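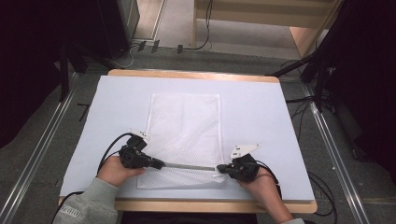

## Hi, I'm Syafiqah, and this is Iyer

I'm Syafiqah Tjoa and I run Iyer, a small laundry-care shop with a workroom in the back and a lot of opinions about socks. We sell mesh wash bags, we mend mesh wash bags (yours or ours, I don't mind whose name is on it), and twice a month we teach people how to look after the clothes they already own.

I started it because of a sweater. It was gray, it was my sister's, and I put it through a wash with a pair of jeans that had a very enthusiastic zipper. She still brings it up! I went out and bought the first mesh bag I could find, and it lasted maybe a month before the opening frayed. So I bought another, took it apart on the kitchen table, and got a bit obsessed.

## What we make

Our everyday bag is called the Barnus. It's white, it's rectangular, and it does the boring jobs: socks, tights, baby things, the good bras. I've been asked for patterns and colors many times and I keep saying maybe next year. White mesh lets you spot a forgotten sock right away, and I'm stubborn.

The Derum is the bigger one, for sweaters and light blankets. It has a wider mouth, and I changed the hem last January after a customer mailed hers back with a very detailed letter and a drawing. She was right about all of it.

Both come off the same worktable. We work on a big pale sheet so the white net doesn't disappear into the wood, and so that pins and thread ends are easy to find before they end up in somebody's laundry. Flat first, always. A mesh bag that's been shoved in a box has a mind of its own, and if you don't smooth it out before you touch the hem you'll be chasing the net around all afternoon.

## The workroom

It's one room with carpet (not my choice, and thread loves it), a table and some shelving in light wood that I bought from a closing-down stationery place. There's tea. There's a radio that gets one and a half stations.

Orders go out twice a week. We made 618 bags last year, which won't impress a factory, but every one of them got turned inside out and tugged at the corners before it left. I do a lot of the tugging myself and I'm told I pull a face.

## Mending

Send it in, or drop it by. Please wash it first! We fix:

- torn hems and frayed openings
- stuck or missing zipper pulls
- small holes in the net, up to the size of a quarter

Bigger holes we'll patch if you don't mind it looking patched. Last year 206 bags came through for repair and 17 of them were too far gone, mostly from hot dryers. Air-dry them, please. Hang them by the hem end, mouth open, and they'll be ready by morning.

Mending is free on anything we made and a flat fee on everything else. I don't need a receipt, I know my own stitching.

## Workshops

Twice a month we clear the table and have a few people over for an evening. We cover reading care labels, hand-washing wool, getting pills off a sweater, and folding a fitted sheet (I have a method, it works most of the time). No sewing experience needed, and you can bring a friend or a kid who's old enough to be trusted with pins. Spots go fast, so write to me early.

We also do a longer session with Bosex, the dry cleaner two doors down. They handle stains, I handle everything that comes after, and we disagree about vinegar the whole way through.

## Coming to see us

Ring the bell and give me a minute, I'm usually in the back with the radio on. We keep a basket of slightly wonky bags by the door at 30 percent off. They wash just as well as the straight ones, the corners are a little off and I couldn't let them go at full price.

Questions about an order, a repair or a sock emergency all come to me. I answer in the evenings.

Syafiqah

*Page updated 06/03/2026*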